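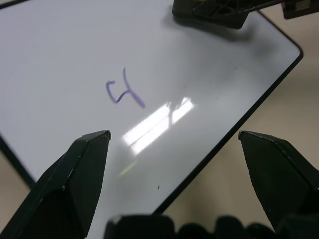
The board, mid-shift, with the mark still on it.

The Five

I want it noted that I was the one who said we should give it a whiteboard.

I worked nights at the Ultstead depot of a firm called Getoreck, which sorted returned parcels for half the county, and I'd been there long enough to have my own mug and my own opinion on the vending machine. We had an arm. Everyone called it Oral, which was the name on the delivery paperwork, and by the time anybody had thought about how that sounded it was on the rota and the lockers and it was too late. Oral had two black fingers and a camera at the wrist, and it did the job I used to do, so I did the job of standing next to it.

The new thing that spring was wiping. Head office at Encombe wanted the arm to clean the shift board at the end of the night, the way we did, well, the way we were supposed to. You write the bay numbers up, you work through them, you rub them off. So they had us lay a small board down on the bench where Oral could reach it, and I'd write something with the purple pen, and Oral would come down and have a go. It learned quickly, I'll give it that. By the second week the board came up lovely apart from a few smears, and I went home and told my sister I'd taught a robot to do the washing up, which was a lie but a small one.

Then on the night of 13th April it stopped.

I'd written a five. Bay five, nothing fancy, a bit lopsided because I was eating a sandwich. Oral swung over, opened its fingers above the board and stayed there. No alarm, no red light, nothing on the panel except the little word READY, which is what it says when it's happy. I waited. I finished the sandwich. I pressed resume and it dipped a hair and came back up to exactly where it had been, like somebody who's leaned in to kiss an aunt and thought better of it.

So I rang the fault line, and the woman at Encombe asked me what I'd written.

"A five," I said.

"It says it isn't," she said.

She read me the log. Oral had looked at my five and made up its mind that it was a y. Then it had looked again and decided on a five. Then a y. It had been round that loop 526 times by the time I'd picked up the phone, and it was still going while we talked, I could hear her scrolling. And here's the bit that got me (I've told this in the pub and people never believe this bit): it didn't need to know! It only had to rub the thing out. You can rub out a y exactly the same as a five. You can rub out a drawing of a horse.

"It has to log what it's removing," she said. "So there's a record."

"Who reads the record?"

She went quiet, and I felt rotten for asking.

Now, the proper procedure for a stall is that you press the big stop button, you wait for the pressure to drop, and you put your hand nowhere near anything until the panel goes dark. I know this. I've got a certificate for it. I had ninety-odd parcels coming down the belt and it was nearly the end of the shift, and the panel said READY, and the cloth was right there. I thought, I'll just wipe it myself.

I reached in between the fingers.

I've tried to work out since how to tell it without making it sound more than it was. It was very quick. I wiped the tail off the five, only the tail, and what was left must have looked like something, because Oral made up its mind. The fingers came together. I got my hand out and I didn't get my sleeve out, and I stood there bent over the bench with my cheek practically on the board while a machine worth more than my flat wiped it thoroughly with my cardigan, with my arm in the cardigan. Left to right, left to right, and a nice firm finish in the corners.

The woman from Encombe was still on the phone, which was on the floor by then. I could hear her saying, "Oh good, it's cleared."

I found the stop button with my knee.

There was a bruise from my wrist to my elbow and that was all, and I'd like to say I was calm about it, but I sat on a pallet for a good while and shook. The day lot came in and somebody made me a tea with far too much sugar. They took Oral off the job that same morning, and a man drove down with a laptop and a very clean pair of boots and asked me to write the five again, the same way, sandwich and all. I couldn't do it. I did him 91 fives, I'm not joking, he kept the tally, and every one of them came out looking like a five.

He was decent about it. He said the fault was mostly theirs. READY should never have been showing while the arm was still thinking, and the guard ought to have tripped the moment my hand went past it, and it hadn't, and he wrote that down twice. Then he asked why I'd reached in. I said I was helping. He wrote that down as well.

They put in a proper cage in August, with a door that kills the power when you open it, and the panel has a new word now, which is WAITING. I print my numbers. I got 2300 pounds from Getoreck and a form to sign, and I bought a new cardigan out of it and a weekend by the sea with my sister, who still thinks it does the washing up.

Oral's back on nights with me. We're fine, mostly. But a few weeks ago I came in early, before the lights were properly up, and the arm was parked over its board on the other side of the cage. Someone on the day shift had left a mark there in purple. I suppose it was a seven, or it could have been a one with ideas. The fingers were open, and the panel said WAITING.

I put my bag down and went to find the stop button, and I held my hand on it until the whole thing went dark. Then I opened the door and rubbed it out.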